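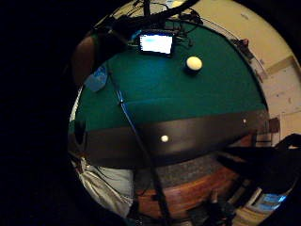 Re: Green cloth on the club table - brush first or iron first?

List home | Threads | Search | Log in

Dear all,

Thank you for the answers to my question of last week. I have now started the small repair of our pool table at Treseck and I want to report what I did.

First I brushed the cloth, always in the same direction, from one end to the other. Then I cleaned the rails with a dry duster only. The black rail shows every fingerprint, so I did it twice. The balls are washed in warm water with a little soap - no polish this time.

I still wait for the new cloth from Notard. They promise it for March. Until then we play on the old one, which is slow near the cushions but quite honest in the middle.
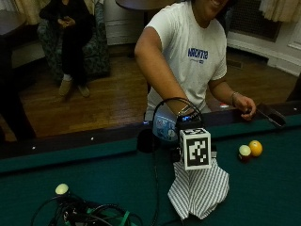 On 15th February, Gashaw wrote:
> Please do not iron before the new cloth is stretched. If the old
> cloth is slow only near the cushions, it is chalk dust. Use a soft
> brush under the rubber and then a vacuum cleaner on low power. We
> did this after 700 hours of play and we kept the cloth another
> winter.

I followed this advice yesterday evening and a lot of dust came out. One question is left: do you take off the rails for the new cloth, or do you work with the rails on? I have 13 bolts in a box and I am not sure that they all belong to this table.

With kind greetings from Treseck

You receive this newsletter as a member of the list. Change your settings or unsubscribe.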